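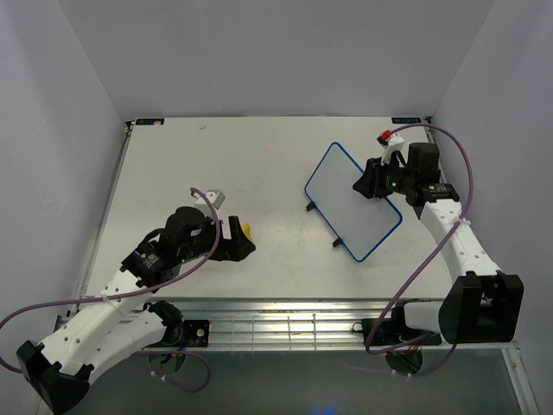 What has the small whiteboard money been spent on so far?
Mostly on the boards themselves, with the rest going to pens, erasers and a storage rack for the Lomau site.

Biseo tabletop whiteboards: progress report to the Maksymiv Fund
Thu 26 December

Hello again, and thank you for being so patient with the change of reporting date! I've written this one the way I'd tell it to you over coffee, so please shout if you need it in the proper template and I'll move things around.

Where the money stands

We've spent $1037 of the grant. That bought 59 boards from Gallska, delivered in two lots, plus the pens and the rack. The receipts are in the shared folder, and the one with the coffee stain is readable if you zoom in. What's left should cover replacement pens until June, provided people put the caps back on (I have made a sign).

The boards

We went for the small kind with the thin blue border and rounded edges, the ones that prop up a little on small black feet. I had wanted the flat ones, they stack so nicely, but I'm glad I was talked out of it. A bit of tilt makes such a difference when you're sitting down to write, and you can turn the board at an angle across the table and the person next to you can still read it. The plain white face was the other good decision. We'd looked at boards with printed lines, which were lovely for handwriting practice and hopeless for everything else.

Seven groups are using them now, everything from the beginners' spelling table to the evening budgeting class. The spelling table took to them right away. Wiping out a wrong letter feels very different from crossing it out on paper, and I've had learners who would barely pick up a pencil filling a whole board and then showing it to the person across from them. The budgeting class was slower to come around and still prefers paper for anything they want to take home, fair enough.

What hasn't gone so well

Pens! We bought the cheap ones first and they left a gray ghost behind that took real scrubbing. The second batch is better. I've also learned that a board left written on over a weekend is a much bigger job on Monday, so wiping down is now part of packing up.

The second lot from Gallska came late and a couple of groups had to share boards for longer than I'd promised. I should have ordered everything together and I'll do that next time.

Storage is the other one. The rack at Lomau is fine, but it's a long walk from the back tables and boards tend to get left out on them. I'd like to try a crate at each end of the room before we spend anything more on shelving.

Coming up

I want to visit each group once more before spring and sit in properly, instead of dropping in for the last few minutes. I'm also putting together a short sheet of board activities that our tutors have come up with themselves, and there are some great ones (the shopping list relay gets very loud).

One request: could we move a little of the pen money into felt erasers? The foam ones are crumbling already. I can send prices whenever suits you.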